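Home | Notebook | Bench | Materials | Archive | Contact

February 1, 2019
Posted by the Siltville bench

Glue day. The Arnik hinge samples have been in the cold cabinet since before the holidays, and I have run out of reasons to leave them there.

Background for whoever inherits this page: we are trying to find an adhesive that will hold a felt liner inside a hard case without letting go the first time it sits in a car in July. The old stuff (Prallo, the yellow tin) held beautifully in this building, where it is never July. Out in the world it turned to chewing gum and the liners slid down like a sock.

Setup. 8 coupons, felt on shell, clamped overnight. Half got Prallo out of loyalty, half got the new two-part from Gallardo. The Gallardo instructions tell you to mix "until uniform" and then give you 90 seconds of working time, most of which goes to mixing until uniform. I lost one coupon to this and glued a stir stick to the bench. The stir stick is very well attached. I have logged it as an informal result.

Peel tests in the afternoon. Prallo peeled clean and slow at room temperature, same as always. Gallardo tore the felt before the bond gave up, so what I have measured there is the strength of felt. The supplier will be delighted. I am less so, as I now need a stronger felt or a weaker opinion of my test.

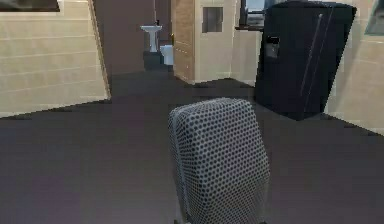 Dotted gray shell, render.

Cycling rig: the lid opener is set for 3,000 cycles and stopped at 358. The counter says 358, anyway. It has also said 358 every time I pushed the reset button, so treat the number with the respect it deserves. Swapped the counter battery, no change. Swapped it back, as the old one tested better than the new one.

Smell. Gallardo smells like a swimming pool that went to law school. Fan on, door open, heating bill be damned. The data sheet says "mild odor."

To do:
- warm soak on the surviving coupons, oven at the low setting - NOT the setting marked low, the one next to it
- order heavier felt, charcoal if they have it
- find out who has the good clamps
- new counter
- stir stick: chisel?

Leaving the clamped set alone until Monday. Please do not "just check" them.

4 comments | 2 shares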